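# Square peg board creeps across a black tabletop – what to put under it?

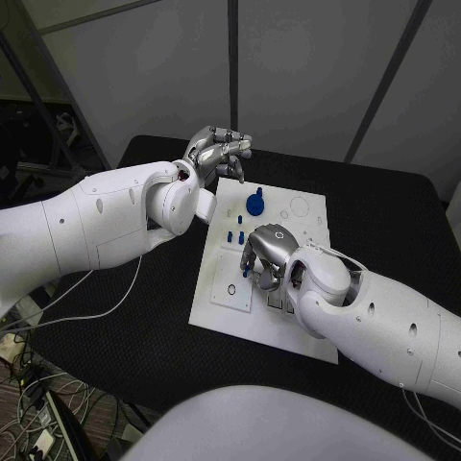

**Sânziana Enache** – Member, Wikoleck Help, Tables & Worktops section

I have a white square task board with blue pegs and a knob, and I can't get it to stay put on the table. It sits fine when you first set it down. After a few pegs have gone in and come out it has turned a little, and by the end of a session it is at a clear angle and a hand's width from where it started. The small blue pegs are the worst, as they are a snug fit and you have to push down and wiggle at the same time. The big knob pulls it sideways too.

The board is a Steltero, 31 x 31 cm. The underside is flat with no feet. The table is a Wovetti with a black top. I bought it secondhand in November and don't know what the finish is, but it marks if you look at it wrong, and I have to give it back to the next office in the condition I got it.

What I've tried:

- A damp dishcloth under the board. Works for ten minutes, then leaves a dull patch on the black that takes a lot of buffing.
- Four blobs of poster putty. Held well, but the board rocked, and the pegs would not go in straight.
- Masking tape along two edges. It lifted at the corners and left a line of glue.

I need to be able to pick the board up at the end of the day and wipe the table. No screws and no clamps, please. The edges of the table have to stay clear.

---

## Answer 1

**Aurel Lazăr** – Regular contributor

Marked as accepted

Use a thin sheet of silicone or natural rubber under the whole board. Putty and small stick-on feet raise the board on points, and anything that isn't exactly the same height will make it rock. A full sheet doesn't have that problem.

What I would do:

1. Get a plain silicone sheet, 3 mm thick. Kitchen stores sell thin baking mats that will do, but the ones with a glass fiber weave are slippery on one side, so check both.
2. Cut it slightly smaller than the board, so that no edge sticks out. An exposed edge collects crumbs and gets caught by sleeves.
3. Wash the sheet, the underside of the board and that part of the table with dish soap and let all three dry. Most "my mat doesn't grip" complaints are dust or furniture polish.
4. Lay the sheet down, set the board on it and press on the middle.

If the underside of the board is very smooth, it may still creep on the silicone. You can scuff it lightly with 100 grit sandpaper, only the underside, and wipe off the dust before it goes anywhere near the table. Try it without sanding first.

About marks: some rubber mats leave a stain or a shiny patch on lacquer if they stay in one place for weeks. Silicone is usually safer, but test a scrap on the underside of the tabletop for a few days. Lift the sheet every evening along with the board, which you want to do anyway.

For the glue line from the masking tape, warm water with a little soap and a soft cloth, then leave it alone. Don't use acetone on a finish you can't identify.

> **Sânziana Enache:** Thank you. I have cut a sheet and left a scrap under the table to test. Does the sheet need to be one piece? Mine is a bit short on one side.

> **Aurel Lazăr:** One piece is better, but a short side is fine as long as the board is supported under the pegs. Don't fill the gap with a second strip unless it is from the same sheet.

---

## Answer 2

**campos_bench** – New member

shelf liner. the foamy kind with holes in it. costs nothing and you can throw it out when it gets dirty. I have it under everything

> **Aurel Lazăr:** It grips well, but it squashes, so the board gives a bit when you push a peg in. Some kinds also leave a waffle pattern on dark finishes. I'd keep it for drawers.

---

## Answer 3

**tidybench31** – Member

Adding to the accepted answer. Check the pegs as well as the table. If they are so tight that you have to wiggle them, a rub of plain candle wax on the bottom end of each one helps a lot – a very small amount, then wipe it off again. Less force going in means less push on the board. Leave the knob dry if it turns, or it gets hard to hold.

Also put two small pieces of painter's tape on the table at opposite corners, so you can set the board back in the same spot each morning. Take them up on Friday or they start to leave residue.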